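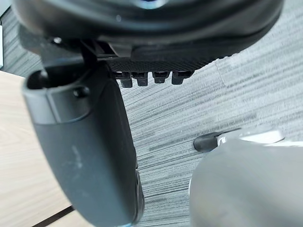
Crosshatched plate with the row of four teeth under it, close up.

December, started after lunch

Javent additive in lime plaster, second go

Radek came back from the Sosmont open day with a tub of Javent and the leaflet, and the leaflet says it halves drying time "in all normal rooms". I would like to know what an abnormal room is. Dušan has already told the people at Trumonholm that we might use it on their north wall, so I'd better find out if it does anything before someone orders a pallet.

Mix as last time: same sand, same putty, same bucket. 100 g of Javent to the batch, as the leaflet asks. Control batch gets plain water in place of the liquid part. Both went on to offcuts of the same lath board at the same thickness, as near as a float and my wrist allow.

First round was no use to anyone. The treated samples had been stood at the radiator end of the shelf and the plain ones by the door, and guess which dried faster. Radek thinks the difference was too big to be the radiator. I think Radek has not stood by that door.

This time the boards are mixed up along the shelf and Fergal wrote the codes on the backs. I don't know which is which and don't want to until the weighing is finished.

Weighing. Wet starting weight taken straight after floating, then morning and evening. The small scales drift if the lid of the kiln room is left open - or at least they did on Tichý's tiles - so I put the 300 g check weight on before each session and write down what it says, even when it says 300.
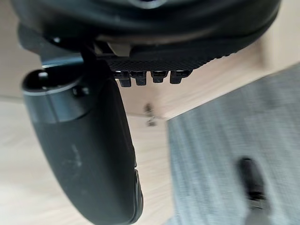

Results so far

Board 4 has lost 169 g and board 7 is close behind it. If those turn out to be one of each I shall be pleased and Dušan won't. The rest are bunched together in a way that doesn't look like halving anything.

Surface feel is no guide. Dalibor pressed his thumb on all of them and announced three winners with great confidence, and two of his winners are still among the heaviest. The skin goes pale and hard while the back is still dark. I suspect that is what the leaflet people measured, if they measured.

Hairline cracks on two boards, both thin at one corner. Could be the additive, could be my floating. Not going to claim either. Ľudovít wants a photo of the cracks for his supplier argument and can have one after the codes are opened.

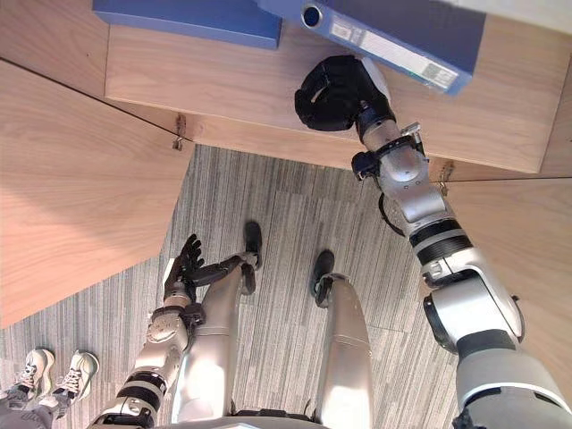 Records, before I forget again. The first round's weights were on the back of a delivery note, on a bit of board and partly in Radek's phone, and I can't rebuild the evening readings from any of it. From now on one sheet per board, in date order, in a ring binder. The blue one will do for the pattern: printed label on the spine, metal-rimmed finger hole so you can get it off a packed shelf with plaster on one hand. Label should say what the trial is and which round, nothing about results. If I write "Javent - works" on a spine, that is what everyone will remember, whatever the sheets inside say.

To do

Keep the shelf at 19 degrees overnight, and check the thermostat against the glass thermometer. I don't believe the thermostat.

Ask Sosmont what thickness their "halved" figure refers to, and whether there was a control. Radek asked once and was given another leaflet.

Make up two extra boards with double the dose. If it does nothing at double I will feel safer saying it does nothing.

Fergal to keep the code list in his coat and stop hinting.

Next weights in the morning, before the heating comes on.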